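Walking to Drotside: your questions, my answers

I'm Tadeusz Urbańczyk and I've helped run the parish walk to the Drotside shrine for a good while now. People stop me after Mass with the same things every year, so I finally typed them up.

Do I have to be Catholic?
No! We've had Lutherans, a couple of Buddhists and plenty of people who just like a long walk. We pray the rosary in the mornings and you can join in or hang back, whichever suits you.

How long does it take?
4 days. We leave from Duvmont after early Mass and sleep in parish halls along the way. The third day is the hard one - it's uphill nearly all the way to Kerard, and I complain through most of it.

How many people go?
Last March we had 600 walkers, and the hall at Kerard only sleeps 800, so please sign up early.

Can I get a blessing if I don't take Communion?
Of course. Cross your arms over your chest when you come up and Father Radosław Pawlak will bless you. He does dogs too, if you ask him outside.

Can I bring my kids?
Yes, as long as an adult walks with them. Strollers are fine until the second afternoon, and then the path gets rocky (I pushed my niece's up there once and never again).

What should I pack?
Broken-in shoes, a sleeping bag, a rain jacket, and fewer clothes than you think. I take a few T-shirts and rinse them out at night. For church visits please have something that covers your shoulders.
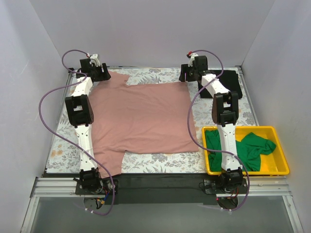
Pink T-shirt with short sleeves, laid out on a floral mat.

Is there a fee?
We ask for a donation toward food and the luggage van. If money is tight, just come and have a quiet word with me.

Who do I call if I get lost?
My number is on the back of your walker's card. Stay on the marked path and wait by the nearest cross - somebody will come back for you.

Updated 2024-11-18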